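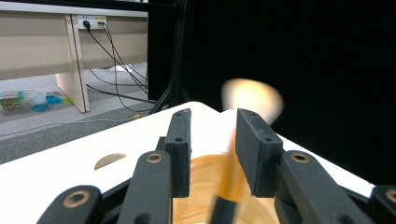

How often should I wash the pots my brushes live in?
Once a month is plenty, plus any time you've spilt powder in one.

300 shares

Part 5: Setting up the brush pots

I do mine on a cleared white table so I can see every stray bit of colour (and there's always some!).

1. Tip everything out and give each brush its own bit of table. Lay them flat, with the bristles off the edge of anything that might squash them.

2. Wipe the handles and the metal collars with a barely damp cloth. I skip the bristles at this stage, they get their own wash in Part 6.

Caution: don't soak the collar. Water gets into the glue and you'll be picking hairs off your cheeks till August.
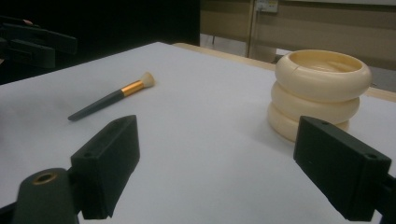
Kiran Tyagi reckons you should sort by how often you reach for a brush and forget about size altogether, and after a month of doing it that way I'm a convert.

3. Wash the pots in warm soapy water, going into the grooves with an old toothbrush if yours is a ringed one like my cream one. Dry the inside properly, then leave it standing open for an hour anyway. 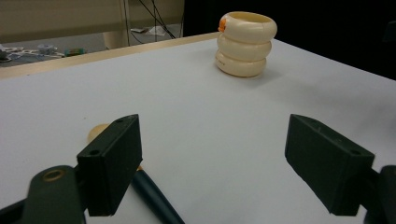
4. Put the everyday brushes back first, handles down, bristles up. Stop while they can still lean a little.

Note: tall skinny handles go in the heavier pot, or the whole lot goes over when you grab one.

Comments

Policarpio: Does this work for glass jars too? Mine's an old jam one.

Ratau: An hour wasn't enough in my bathroom, I leave mine overnight on the windowsill.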